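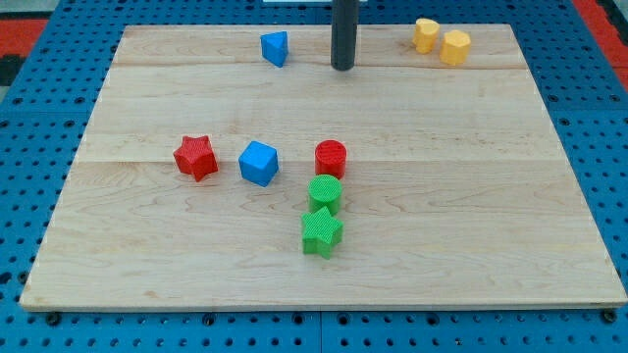 Shape Trays: An Easy Sorting Game to Set Up at Home

I do love a game that fits on one board! We started doing shape trays with my two nephews on a rainy October afternoon and they've been asked for ever since, so I've finally typed up how we do it.

The idea is simple. You put a handful of small coloured blocks on a flat board, and the children move them about: by colour, by shape, into lines, into patterns, whatever the round calls for. It's brilliant for ages three to six, and older ones enjoy it too once you start making the rules awkward.

What you need

A flat wooden board. A big chopping board is perfect, and pale wood is best as the colours really sing against it.
Small plastic shape blocks in red, green, blue and yellow. A few is plenty to begin with.
A small bowl for spares.
Something underneath that won't slide about. A damp tea towel does the job on a kitchen table.

Setting up

Wipe the board down and dry it properly, then lay it with a long side facing the child. Check it doesn't rock. If it does, turn it over, and if it still does, fold the tea towel again.

Scatter the blocks with plenty of room between them. Little fingers need space to get a good grip, and if everything is bunched up in the middle the first ten minutes go on picking things up off the floor (ask me how I know).

Round one: colours

Ask for all the reds in one corner. Then the blues in another, and so on until every corner has its own colour. Say the colour out loud as each block lands. My younger nephew likes to shout them, so we play this one before the baby's nap and never during it.

Round two: shapes

Mix everything up again and sort by shape, ignoring colour completely. This is harder than it sounds! Lots of children will carry on sorting by colour, and that's fine. Pick up one block, run a finger round its edge together and look for another that feels the same.

Round three: follow the line

If your board is made from strips of wood glued together, you've got ready-made lines to play with. Ask for a yellow block above the join, a green one below it, a blue one sitting right on top. Lovely practice for words like over, under and between.

Round four: what's missing?

Give them a good long look, then eyes shut. Take one block away and hide it in the bowl. Debashish Sultana, who lives opposite and has far more patience than I do, plays this with his daughter by moving a block instead of removing it, and I have to say I find his version fiendish.

Making it harder

Use only your fingertips, or only your left hand.
Try it with kitchen tongs.
Copy a pattern from a drawing, then copy it back to front.
Start a sequence (red, blue, red, blue) and let them carry it on to the edge of the board.

Putting away

Blocks go in the bowl, the bowl goes on the board, and the whole lot lives on the shelf ready for next time. Plastic blocks can have a quick wash in warm soapy water. Don't soak the board, just wipe it and stand it on its edge to dry.

If you come up with a round five, please leave it in the comments, I'd love to try it!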